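Lercombe Community Larder – how we're getting on
Progress report for the Munro Fund, August 21, 2026

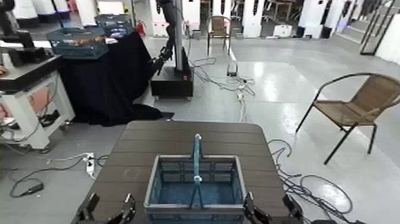

One of the blue shopping baskets on the slatted table, with its handle up.

Hello Davina, and thanks for being so patient while I got this written up! The first half of the grant, £2000, came through at the start of the month and I'm happy to say most of it has gone on exactly what we told you it would.

The baskets first, as they were the thing everyone kept asking for. We bought 16 of them, plastic with a grey rim and a proper carry handle, and they've made packing so much easier than the old carrier bags (which split, always, and always with a jar in them). People start with an empty basket, work their way along and bring it back when they've unpacked at the other end. Agnes Matheson wanted the sort with wheels and may yet get her way, but for now these stack nicely and Kirsty can carry two at once.

The wooden table is the other thing I'm pleased about. It's dark brown with a slatted top and it cost us nothing – Rory Mowat was clearing out his mother's garden room and rang to see if we'd like it. Crumbs and onion skins drop straight through the slats, so somebody has to sweep underneath, but it's a good solid height for packing and nobody's back has complained so far.

Money: £900 is still unspent from the first payment. Pankaj Mishra has the receipts and will send you copies with the bank statement. I'd like to put what's left towards shelving for tins, if you're happy with that, as it was down as "storage" in our application and I wasn't sure how strict you are about the wording.

Still to do: labels for the baskets, a price for a second table, and the opening hours leaflet, which I've promised Kirsty twice now. Could you let me know when the second £2000 is likely to arrive? We'd like to order the shelves before the end of August if we can.

Do come and see us – the kettle is always on.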